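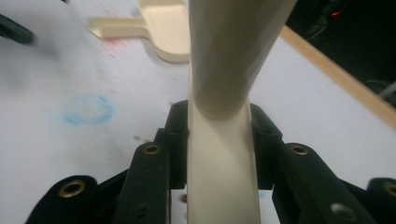 The Himance hand-held gripper with its jaws closed on the flat part of a cream plastic handle.

3 min read

Himance Hand-Held Gripper (segmented jaw)

Stadmont stocks four grippers for hand-held work and this is the one that keeps going missing from the demo cupboard. We take that as a recommendation, though not one we can put on an invoice.

The jaws are matte black plastic, built up from layered links that fan out below a pair of squared-off contact pads. Brass grommets line several of the holes. They look a bit like something off a good tarp, and we've grown fond of them.

How it went on the bench

Sylvie Li ran it against the Dodenix parallel jaw over a couple of weeks in April, using whatever was lying around that had a handle. Flat handles suited the Himance best. The pads press in on both edges and the wide end can stick up as far as it likes without getting in the way of the links. She counted 34 pick-ups of the same flat handle with 2 drops, and she blames one of those on her elbow.

The Dodenix was quicker to open and close. It was also fussier about being lined up, and it let you know by flinging a spatula across the room. If your parts always arrive square and in the same spot, buy the Dodenix and save yourself some money. If they arrive the way ours do, keep reading.

Round handles were a draw. Very thin things, such as a butter knife lying flat, beat both of them. Neither maker claims otherwise, but customers keep asking, so there's your answer.

What you get

Gripper, two spare contact pads, a hex key you will lose, and a printed sheet in very small grey type. Weight is 413 grams without a camera. Your wrist will have an opinion on that by mid-afternoon. Sylvie now stops after 15 minutes and changes hands, which she says has done wonders for her left-handed tea making.

Camera and controller

The mount takes the Murthy wrist camera we sell separately. Aim it down the jaws so you can see both pads and a fair bit of the table past them. The Murthy controller works too, once you've changed the default baud rate. The manual covers this on the last page, in the section called Getting Started.

Spares and returns

Pads and links are sold singly. Grommets come in a bag, because they roll. Returns are fine if the jaws still close and you've wiped off the crayon.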